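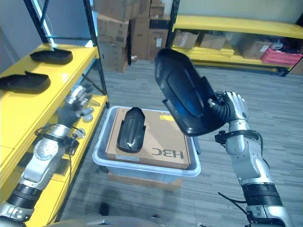 Yellow shelving unit, with a black curved plastic part held up beside it.

Storage and Shelving Walkaround, Grallel parts room
July 2019, done by me, Vikas Rastogi

I do this one every other month and I write too much in the comments, so bear with me!

1. Uprights straight, no dents or bends
OK. I ran my hand down every post on the Mirko bays. There's an old scrape on the end post by the door, same as in June, and it hasn't grown.

2. Shelf clips fully seated
Not OK, fixed on the spot. Found 2 clips sitting halfway out in the back bay (somebody moved a shelf up and got bored, I guess). Tapped them in with a rubber mallet.

3. Load labels posted and readable
Partly. The 200 lb per shelf labels are fine up front. In the back they've faded so badly I had to use a flashlight. Jadine has new ones on order.

4. Heavy stuff stored between knee and shoulder
Mostly OK. The box of brake drums was on the top shelf again – please, please stop doing this. It's down low now and I'd love for it to stay there.

5. Anchored to wall or floor
OK. Checked every bolt with a wrench and none of them turned.

6. Aisles clear
Not OK. Flattened cardboard all along the left side, plus a hand truck parked across the exit path. Cardboard went to recycling. Kazlauskienė is going to paint a spot for the hand truck, which I'm really happy about.

7. Step stool in good shape
OK, rubber feet are all there. The 20 inch one wobbles a little on the bad patch of floor, but it's the floor and I've put in a ticket.

8. Sprinkler heads not blocked
OK this time. Keep the top shelf low and we're good.

9. Lighting
One tube flickering over the packing bench. New one goes in once I find the tall ladder.

Still open: labels (3), hand truck spot (6), floor patch (7), light (9). If you fix any of them before I get there, put your initials on the clipboard.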